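Wisero Kitchen Words

A small word list of cooking and table terms in Romanian, Malayalam and English

Version 2

What is inside

The list has 1,164 entries. Each entry is one word or short phrase in English, with its Romanian and Malayalam equivalents, a part of speech and a short note on use. Every entry belongs to one of 30 topics, for example cutting, frying, vegetables, dishes and plates, or talking at the table.

Files

entries.tsv – the full list, tab separated, UTF-8
topics.tsv – topic numbers and names
notes.txt – remarks on difficult words, longer than what fits in the table

Columns in entries.tsv

id, english, romanian, malayalam, malayalam_latin, pos, topic, note

The column malayalam_latin is a simple transliteration for learners. It does not follow any standard and you should not use it for converting back to the script.

How the words were collected

Lenuța Olteanu wrote the Romanian part from her teaching materials. Gopinath Kurian and Krishnamoorthy Thampi wrote the Malayalam part and checked each other's entries. Where they did not agree, both words are kept and divided by a semicolon. Arnaldo Azevedo corrected the English side and removed the duplicates.

Known problems

Names of fish are weak, and many have only a regional name in Malayalam. Plural forms are given for Romanian nouns only. In the topic "dishes and plates" the border between bowl and deep plate is different in each language, so please read notes.txt before you use these entries for exercises. Some notes from version 1 are still too short.

Changes since version 1

Added the topic "at the market". Fixed wrong diacritics (ş and ţ with cedilla are now ș and ț with comma). Empty notes are now a single hyphen.

Use

Free for teaching and for research. If you print it, please name the project. Corrections are welcome until the end of October – send the entry id and your proposal to Lenuța.

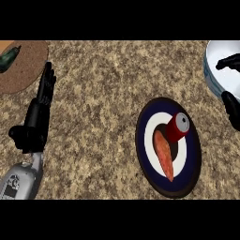
Topics "vegetables" and "dishes and plates": a cucumber on a round brown plate (computer rendering).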